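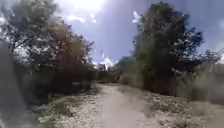
Visit report: investor open day at the Stoscombe science park

Stoscombe opened its incubator building to outside investors on a Friday in September. The program covered the shared laboratories, a set of company presentations and a session on term sheets. I attended as an angel investor with two small positions in diagnostics and none in any company named below.

The building is let to 13 tenants, most of them at pre-seed or seed stage. Leases run on monthly terms for the first year and convert to annual terms after that. Bench space is priced per linear foot and includes waste handling, freezer backup and access to the cell culture rooms. Equipment time on the flow cytometer is billed separately. Two tenants told me the booking system is the main bottleneck, with slots filling a week ahead.

The tour groups were kept to eight people. Ours started with the cold rooms and finished at the small cleanroom, which was in use and could only be seen through the corridor window.
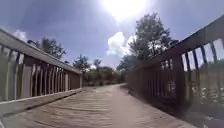

Company presentations

Endosach gave the most complete account of its finances. It is developing a single-use sampling device for gastroenterology clinics and is raising a Series A. The lead investor is in place, and the round is to be paid in two tranches, the second tied to completion of a 148-patient usability study. Cash on hand covers roughly 14 months at the present burn rate. The deck did not give a post-money figure, and the question was deferred to the data room.

Mosquera sells software for tracking reagent lots. It has revenue, which set it apart from the rest of the program, but most of it comes from pilot contracts with renewal dates in the same quarter. The company is raising on convertible notes with a discount and a cap. I would want to see the renewals before the cap is discussed.

Lokwood, the fund that co-hosted the day, ran the term sheet session. It was mostly about liquidation preferences and the pro rata rights of small holders. The worked tables were clear - the handout was less so, and the column for participating preferred had the wrong heading in my copy.

Follow-on capital came up in every conversation I had. First checks can be found locally. Second checks mean travel, and several founders said they now start those talks before the first round has closed.
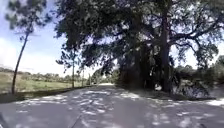

Samuele Lo Presti argued over lunch that tranching at Series A puts too much weight on a single study date, and that a smaller round paid in full would serve Endosach better. I don't agree in this case, given how close enrollment is to starting. Data room access was promised to attendees by email.

Shares: 14

2 comments

marta_k
Was the Mosquera discount stated? Notes with a cap and a discount can convert at whichever is better for the holder, so it matters.

R. Dunning
The bench price is fair but add the cytometer hours before comparing it with anywhere else. We were caught by that.

Contact | Terms of use | Back to top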